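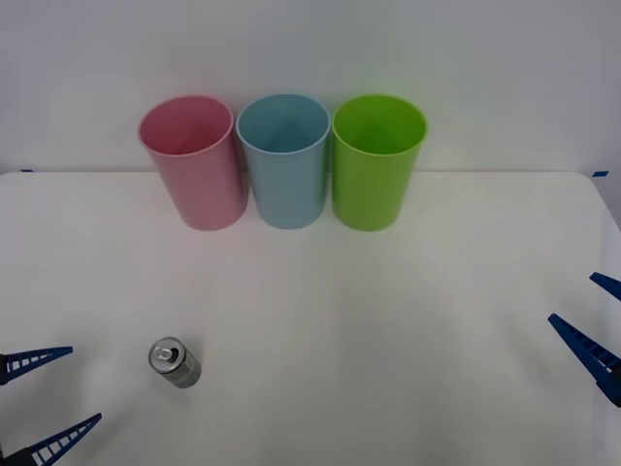 Luncombe Household Plastics Survey

Version 2, June release

Contents of this folder

items.csv: one row per item, 205 rows
households.csv: one row per household, 20 rows
categories.txt: the 12 item categories and their definitions
changes.txt: differences from version 1

Summary

The survey records reusable plastic kitchenware kept in homes in Luncombe and the neighbouring village of Gredska. It covers cups, bowls, plates, lidded boxes, jugs and similar things. Single-use packaging is left out, as are appliances with plastic parts.

How the data was collected

Each household filled in a paper form at home. The form asked for the category, main colour, approximate age and present use of every item. Forms were typed up by one person and checked against the originals by another. Where the handwriting could not be read, the field is blank.

Columns in items.csv

item_id: whole number, unique
household_id: matches households.csv
category: one of the 12 in categories.txt
colour: main colour in the householder's words, lower case
age_years: whole years, blank if not known
use: daily, weekly, rarely, stored
resin_code: number moulded into the base, if there is one

Colour names have not been merged. "Lime", "bright green" and "light green" are separate values, and you will need your own grouping if you want to compare them. A set of cups in several colours is entered as one row per cup.

Known problems

Ages are guesses in most cases and tend to cluster on 5 and 10. Resin codes are missing for roughly half the items. Two households in Gredska listed picnic sets kept in a car or shed, and these are marked "stored" even if they are used in summer. Lids without a box were entered under "other".

The sample was not random. Households replied to a notice, and larger families are over-represented. Please don't use the figures to estimate totals for either place.

Changes since version 1

Duplicate rows removed. The "beaker" and "tumbler" categories are now both "cup". Postcodes dropped from households.csv.

Reuse

Free to use for any purpose with credit to the Luncombe Household Plastics Survey. The Zanetti script for converting the older Kendarberg tables does not work with this version, as the column order has changed.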